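The Osville Letter
23rd June
14 comments | Share

The drawer, again

Every household in Osville has the drawer. Ours used to hold batteries. Then it held batteries and takeout menus, and by March it held a good part of the last decade and would open only if you lifted the front and spoke to it kindly.

Themba Radebe, who runs the swap shelf at Lekota Hall, has a rule for this. Tip the lot onto a table, and whatever you can't name in one breath goes on the shelf for somebody else to not name. I tried it. I filled 2 bags and kept 31 things, which Themba considers a failure and I consider restraint.

The trouble is that useful items and useless ones have learned to live together. You go in for the screwdriver and come out holding something round with holes in it. It fits nothing you own. You put it back, naturally, in case the thing it fits turns up – and so the drawer wins another year.

A clear table does help, and so does a strict limit on company. Put out a handful of things at a time and decide on those before fetching more. A blue cordless screwdriver is easy. A lime-green disc with a ring of small holes takes longer, and a white block with an orange cone like a carrot nose may take all evening.

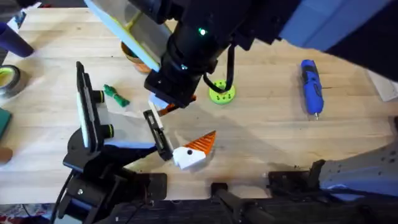

How long should you hang on to a part you can't identify?
Three months in a labeled jar, then off to the swap shelf with it.

The shelf is open whenever the hall is. Bring no more than four bags per household, please, and take at least one thing home that isn't yours.

We use cookies to remember your newsletter preferences. Accept | Settings
Contact the editor | © The Osville Letter | Back to top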